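Bin picking notebook, Totstead bench
29/04/2023

Picking up from the March entry on grasp proposals. The open item was that the planner treats every piece of produce in the bin as a sphere. That is fine for citrus and tomatoes and poor for anything with a stem or a leaf on it. The Abbasi branch replaces the sphere with a fitted ellipsoid and a separate "appendage" mask, and today's job was to get it running against wrist camera images from the white bin with the purple rim.

Merged the branch first thing. Two conflicts, both in the config loader. Kept our side for the camera intrinsics and theirs for the mask thresholds. The fisheye undistortion is still being applied twice if the Zolus driver is left on its defaults, so set undistort to false in the launch file and leave it there.

Segmentation queue is at 252 images. Labelled 40 by hand to check against the output. Main faults:

- Dark fruit next to dark gripper parts. The mask bleeds from the fruit into the finger, worst where the fingertip overlaps it in the view.
- Creases and scuffs on the bin walls come back as low-confidence objects. Raised the minimum area and most of them went.
- Fruit outside the rim is being proposed as a target. The bin polygon needs to be applied before scoring. At the moment it is applied after. 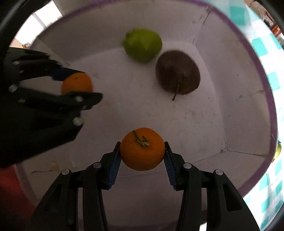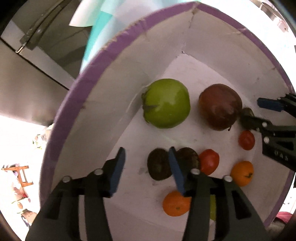

Wrist views into the bin. First: mandarin between the blue pads, dried stem and leaf on top. Second: jaws open, second gripper in from the right.

The leaf on the mandarin is a good test for the appendage mask. The old code took fruit and leaf as one blob and shifted the grasp centre towards the leaf. The new code keeps the centre on the fruit, but the mask drops out when there is motion blur near it.

The other manipulator in view is a separate matter. The self-filter only knows about our own jaws, so anything else reaching in is passed to the planner as clutter. For now I have added a second exclusion mask, drawn by hand per image. That will not do for live running. It needs the other arm's joint states on the same clock, and the two machines are not synchronised yet.

To do:
- move bin polygon check ahead of scoring
- retrain with more dark-on-dark cases
- clock sync before anything with both arms live
- ask Flastley for the newer URDF, ours has the old pad thickness

Recent entries
Zolus driver: dropped frames on USB hub
Jaw width calibration, blue pads
Grasp proposals, sphere model
Notes on the Flastley URDF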